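Medina supporters' group questions club's plan for 1000 extra seats

For release 2024-05-13

The Medina Supporters' Association has today asked the club to show its working on the proposed Pinar End extension before season ticket holders are asked to pay towards it.

Under the plan put to members earlier in May, the club would add 1000 seats behind the north goal and fund part of the cost through a surcharge of 60 a year on every adult season ticket, for 5 years. The club says the new seats will be needed if the team goes up. The team has not gone up. It finished the regular season in the last of the play-off places, on goal difference, with one win from its final six matches.

The Association supports a bigger ground in principle. It does not believe the case has been made for this one. Average home attendance left roughly 600 seats empty in the existing stands, most of them at the Pinar End itself, where sightlines to the near corner flag have been a sore point for years. Adding rows at the back of a stand people already avoid is an odd way to fill it.

"We were told in the autumn that there was no money for a left-back," said Soledad Delacroix, chair of the Association. "Now there is money for concrete, and it appears to be ours. I'd like to see the drawings, the quotes and the attendance forecast, in that order. So far we have had a slide with an arrow going up."

The Association has three requests. It wants the attendance forecast published in full, including the figures for a season without promotion. It wants a written promise that the surcharge will be refunded if building work has not begun within two years of the first payment. And it wants the vote on the surcharge moved until after the play-offs, when everyone will know which division the club is in.

The club's reply, received last week, agrees to none of these. It describes the forecast as "commercially sensitive" and says refunds would be "looked at sympathetically". Members will remember that the same phrase was used about the abandoned cup tie at Josier, and that the matter is still being looked at.

There is also the question of the stadium name. The extension is said to depend on a sponsorship deal with Vavetti, whose name would go on the new stand. No contract has been announced. The Association has asked what happens to the surcharge if the deal falls through and has been told that this is not expected.

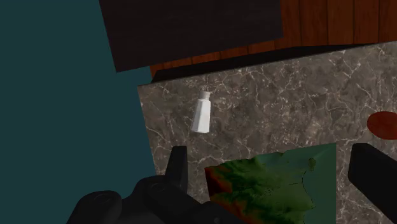
Facundo Olivares takes a kinder view and says that a club which waits for promotion before building will always be a year behind, though he too would want the refund in writing before he paid.

The Association will hold an open meeting for members before the play-off first leg. The club has been invited to send a director. Questions for the meeting can be sent in advance to the secretary, Dalva Amaral, and will be put to the club whether or not anyone comes to answer them.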